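Lovadport Winter Reading Project – where we are at the halfway point

Hi Iveta, and hello to everyone at the Vondráček fund who reads these. I promised you a proper update by 04/01/2019 and I'm making it with a few hours to spare, so please forgive the typing.

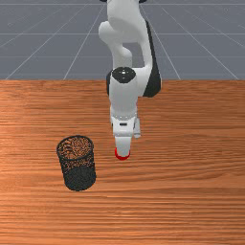
The short version is that the evening reading groups are going well, the home delivery part is going slower than I told you it would, and we've spent less than planned on books and more than planned on heating. I'll take them in that order.

Reading groups first, because I like talking about them! We now have 127 people signed up, mostly adults who want to read better in English and a fair number of retirees who just want to get out of the house in the evening. We run 9 groups. Bohumila Matoušek leads the beginners and has thrown out the workbook we bought in the fall (sorry, I know you paid for it). She uses grocery flyers, bus schedules and letters from the school district instead, and people bring in their own mail when they get stuck on it. One woman brought a lease. They spent two whole evenings on that lease and Bohumila says the group has never talked so much.

The mystery novel group is the one with a waiting list. Grímur Bjarnason runs it and he lets them argue about the ending before they've finished the book, which drives some of them up the wall. I sat in last month and didn't get a word in. I'd like to split it into two groups in May if we can find somebody to take the second half. Grímur would rather not do both, and he already does a lot.

Now home delivery. I wrote in the application that we'd have books going out to homebound readers before the holidays, and we didn't. We got our first bags out well after that. Part of it was me – I figured we could use the senior center's address list, and of course we can't, people have to sign up themselves. So Jozefína Kováčik has been calling, visiting and leaving forms at the pharmacy, and the list is growing a few names at a time. The readers we do have go through large print faster than we can get it. Westerns, mostly, and anything with a dog on the cover.

We've switched delivery bags too. The paper ones fell apart in the slush, so we bought canvas ones from Jakby with a clear pocket on the front for the name card. They cost more but they come back in one piece.

Money. We've spent $3490 so far. Of that, $600 went to heat for the upstairs room, which wasn't in the budget at all. The landlord used to cover it and this winter he stopped. I've asked him to go halves and he's thinking it over (he has been thinking it over for quite a while). The book line is under budget thanks to a big donation of paperbacks from the Pernuneo store when they cleared out their back shelves. What I'd like to do, if it's all right with you, is move some of the unspent book money over to heating now and put whatever is left toward large print. I can send you the new numbers on your form if you need it in writing.

A couple of smaller things. Hryhorii Dmytriv fixed our sign-in sheet so we can finally tell who comes back from one session to the next. Before this we only knew how many chairs were full. The attendance table I owe you from the last report will come out of that, and I'll send it separately once he and I have gone through the names for doubles. Also, the front door lock has been replaced, and I put that under repairs.

What's next: the second mystery group, more large print, and a reading night for families in May, with kids reading to their grandparents or the other way around. Bohumila wants soup. I haven't priced soup yet.

Could you let me know about moving the money before the next heating bill comes? You're welcome to drop in on any of the groups too, just give me a call first so I can save you a chair.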